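### 3.2 Folding surfaces and the first-fold problem

Draft, Sat 7 January. Booker to check refs before it goes to Priya.

Most of the household folding literature assumes a bed or a big flat table. In our diaries hardly anyone used one. People fold where the basket lands: bench, couch arm, desk, top of the dryer. Smaller surface, different fold. The shirt hangs over an edge before the first crease is made, and the hanging part drags the rest with it.

We call this the first-fold problem. A top laid out with the body to one side needs a decision before anything else. Pull the sleeve back onto the table, or fold from the hanging side inwards and let gravity help. Participants split on it. Whitlock's group (the Kitton households) mostly pulled back. The Avia households mostly folded inwards, and were quicker but had more refolds. We don't have a tidy explanation for the differnce. Table height may be part of it.

Soft grey knits and tees were the most complained-about items in the diaries. Not because they're hard to fold as such. They hold wrinkles from the pile and you can't tell, on a dull colour, which line is a crease you made and which one was there allready. One Kitton participant wrote "I smooth it, fold it, and it's still got the old line across the belly". Patterned shirts drew far fewer remarks of this sort. 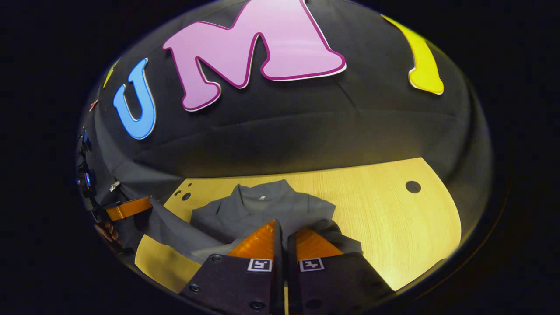
*Figure 4. Grey top spread on a light wooden tabletop. Collar away from the near edge, small label showing below the neckline, fabric draped past the left side of the table.*

Collar position matters more than we allowed for in the pilot. With the collar away from the folder, the hem is the near edge and gets handled first. With the collar close, people start at the shoulders. Same garment, two different habits, and the finished stack looks different too (collar out vs collar buried). Diary entries were coded for this from April onward; earlier entries were not and are left out of Table 2.

The label did useful work. Participants who checked for it before folding were less likely to end up with a shirt inside out in the stack. Okafor suggests treating the label check as its own step in the coding scheme. We've done so, though it is over in a moment and easily missed in the diaries.

Surface finish came up less than expected. Smooth wood lets a tee slide when the far side is pulled, so a fold drifts off square. A towel underneath fixes it, and a couple of the Mbeki households did just that. Holes and cable cut-outs in desks were mentioned as a nuisance for socks. Not for shirts.

Coding was done by Mercado and Yen. In all, 3784 diary entries from 21 households, up to 200 per household. Entries with no surface named were dropped from this section but kept for 3.4. Where the two coders disagreed on first move (pull back or fold inwards) the entry was marked mixed and isn't counted for either side.

One limit. Diaries are what people say they do. The hanging sleeve in particular is probably under-reported, as most wouldn't think it worth writing down. Section 3.3 takes up the second fold, where sleeve handling can be worked out from the shape of the finished item.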